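Progress report, shelf restocking project
Team Onari, March 10, 2026

Short one this time, the full writeup comes after the demo. Task is the same as in the proposal: two-arm robot puts small store items onto pegboard hooks. Wrist cameras plus the head camera. Item we care about most right now is the paint roller with the yellow handle.

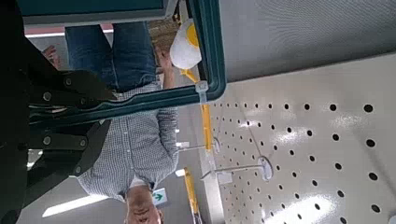
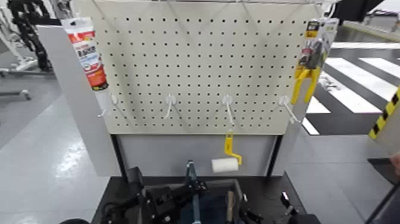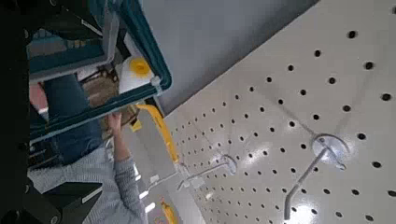
Pegboard and hooks show up in the last two, wrist views come out sideways.

**Why start with the roller and not something flat on a card?**

The handle is bent, so it gives the fingers a decent place to grab and it hooks over the rod without needing a hole lined up. Carded stuff has a tiny punched hole and you have to hit it nearly square. We tried carded items first in the sim and it was miserable.

## Where we are

- Logged 52 runs on the Werkard controller. 29 counted as good (item on hook, stays there after release)
- Most of the bad ones were the same thing: gripper opens too early and the item slides off the tip
- Calibration between head and wrist cameras drifts. Redoing it every session now, takes roughly 16 minutes
- Tikkanen scripts for cutting up the logs work, but only if the run is named right. Several weren't. Renamed by hand, never again

## Problems

Glare. The board is shiny and the bright spots move when the wrist moves, so the hole detector picks up junk. Turned the threshold up, which helped but then it misses holes at steep angles. Might drop hole detection and just look for the hook's round mount insted, it's bigger and theres only a few of them.

Also the approach path. The wrist comes in too low and bumps the next hook over. Raised the waypoint, still tuning.

## Next

1. Delay gripper open until the arm backs off a bit
2. Mount detector, first version
3. 4 more item types, carded ones last
4. Book the Ralside bench for July, other teams want it too

Budget unchanged. Code is on the shared drive, old branch is broken so don't pull from it.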